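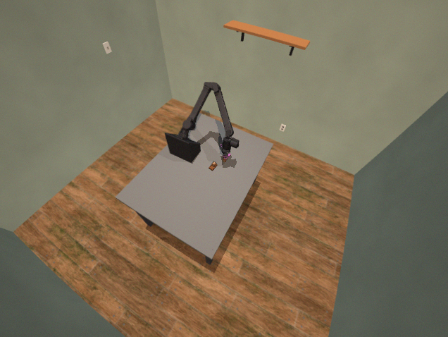

Household Tips: Keeping Tax Papers at Home

Prisico Household Services recommends that each household set aside one drawer or box for tax papers and use it for nothing else. Papers should go into it on the day they arrive.

Label one folder for each employer and one for each bank. Pay stubs are filed by date, newest in front. When the yearly wage statement comes, compare it with the last pay stub of the year before discarding any stubs. If the totals differ, contact the payroll office in writing and keep a copy of the letter.

Store receipts flat, in envelopes marked by month. Many store receipts fade, so photocopy any that support a deduction. Do not use tape over the print. A standard folder becomes hard to close at over 60 sheets; start a second one at that point.

Most wage statements arrive by early February. Members who have moved should give former employers their new address before then.

Keep a copy of each signed return with its supporting papers. Shred anything that shows a Social Security number once it is no longer needed.

Last revised June 15, 2004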